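Home Topics Storage Ask Log in

Scuffed metal bin floor: line it or leave it?

I keep small mixed items in a large grey bin on a wooden table: a red fabric pouch, a wooden spork, a marker, other odds and ends. The metal floor is worn and scuffed. Should it be lined, and with what? Posted by Farzad Tabrizi

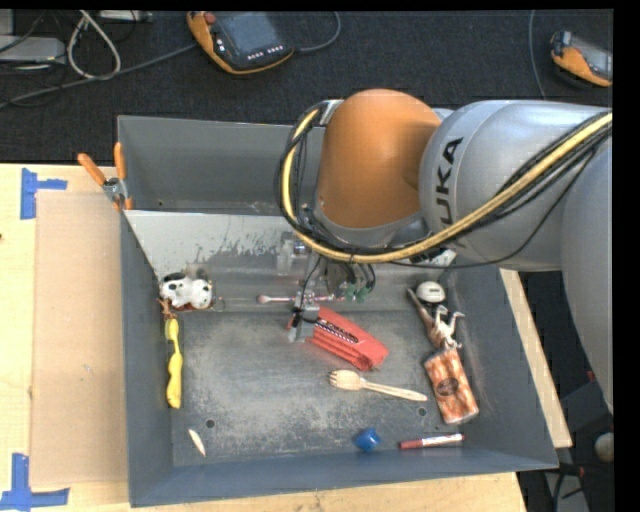
Elsie Hinds
Scuffing alone is cosmetic. Run a cotton cloth over the floor. If it snags, there is a burr, and fabric will catch on it sooner or later. Take burrs down with 300 grit, wipe out the dust, then fit a 3 mm closed-cell foam sheet cut 5 mm undersize on each side. Do not glue it. Grey or another neutral colour shows marker ink early. Store markers flat with caps on.

Demyd Boiko
Used Vellow mat in mine. It's fine. Curls a bit at the corners.

Svyatoslav Holovko
Agree on the burr check. I would skip foam if anything goes in damp, as it holds moisture against the metal. Ribbed rubber drains better but weighs more. A light wooden tabletop also marks easily, so put felt under the bin before you slide it anywhere.

Contact | © Thygesen Household Help | Back to top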